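Music and Media in Everyday Life
Handout 6: Looking after a digital music collection

Read this before the seminar. The practical task is at the end and should be handed in through the usual folder.

Why this topic

Last time we dealt with radio and the habit of listening to whatever is on. This handout is about the opposite habit, keeping recordings as files and finding them again. Many people still do it: DJs, choir leaders, local history groups, people with old CDs that were never released in any other form. The skills are dull but they save a lot of time later.

Our working example is the Jaltville collection, which holds 2451 tracks copied from CDs and cassettes given by residents. When the files were first listed, 478 of them had no artist name, and a good many more had one spelt two or three ways. After duplicates were removed, 2377 tracks remained. We will use a copy of the first list, mistakes included.

File formats

A lossless file (FLAC, ALAC, WAV) keeps all the sound information from the source. A lossy file (MP3, AAC, Ogg Vorbis) throws some of it away to save space. You can make a lossy file from a lossless one at any time. Going the other way gives you a bigger file with no better sound.

WAV and FLAC sound the same. FLAC takes less space and is better at holding tags, so it is the usual choice for a master copy. Use MP3 or AAC for phones and for sending to other people.

Bit rate matters for lossy files. At 128 kbps some listeners will hear a watery sound on cymbals and applause. At 256 kbps most won't. Speech can go a good deal lower. Cassette transfers are a special case, as the hiss on the tape is hard to compress and can use up bits that the music needs.

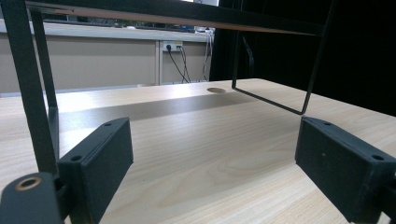
Tags

A tag is a piece of text stored inside the file. The file name is separate, and changing one does not change the other. Students mix these up every year, so check which one you are editing.

The fields you need for this module are:

Title
Artist
Album
Album artist
Track number
Year
Genre

Album artist causes the most trouble. On a compilation each track has its own artist, but the album artist should be the same all the way through, normally "Various Artists". If it is left blank, many players will split the album into as many pieces as there are performers.

For Year, decide whether you mean the year of the recording or the year of that release, and write your decision down. In the Jaltville list both were used. A dance band side first issued on 78 and copied from a budget CD may show either date, and there is no way to tell from the tag alone.

Keep Genre short. The Jaltville list had "Folk", "folk music", "Folk/Trad" and "Traditional" for the same shelf of records. Pick one.

File names and folders

Use Artist / Album / Track number and title. Put a zero in front of single figures (01, 02) or track 10 will sort before track 2 on some systems. Avoid slashes, colons and question marks. Accents are fine on most modern machines but can go wrong on older car players.

"The" at the start of a band name can stay or go to the end. Either is acceptable if you do it every time.

Duplicates

Two files with the same title are not always duplicates. They may be a single and an album version, or a mono and a stereo mix. Compare the running time first, then listen to the opening and the ending. Keep the lossless copy if there is one. If both are lossy, keep the one with the higher bit rate, unless it was plainly made from the other.

Backups

Keep three copies, on two kinds of storage, with one of them in another building. A streaming account does not count as a copy. Tracks can be withdrawn when a licence ends, and the version you knew may be replaced by a remaster.

Test the backup by opening files from it. Allow up to 20 minutes for this.

Practical task

1. Open the list and choose one album by the Ullell Quartet and one compilation.
2. Correct the tags for both, using the fields given above.
3. Rename the files to match.
4. Write half a page on any decision that was not obvious, such as the year or the spelling of a name.

Do not correct the Dankwa recordings. They are being used for the September assessment and need to stay as they are.

Terms to know

Lossless, lossy, bit rate, tag, album artist, compilation, remaster, transcoding.

Handout revised 4/22/21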